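Butley adds light blue to its tableware line

JULTITZ, June. Butley will start selling its Tareo plates in light blue this month, next to the white ones it already makes. The blue plate has ridged rings near the rim and a glossy finish.
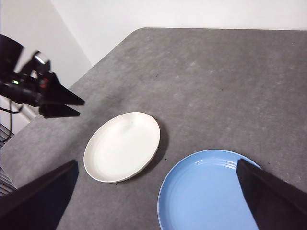
White oval plate and light blue round plate from the Tareo line.

The line now has six plates. They can be bought singly or in sets at the Honorato store in Jultitz, which opens at 9 a.m. every day except Wednesday.
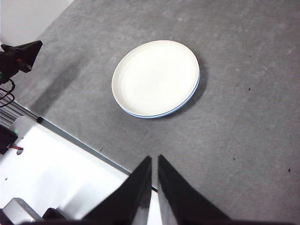 Stores that carry the white plates can order the blue from the same list. The first run is 896 plates, and orders ship within 30 days.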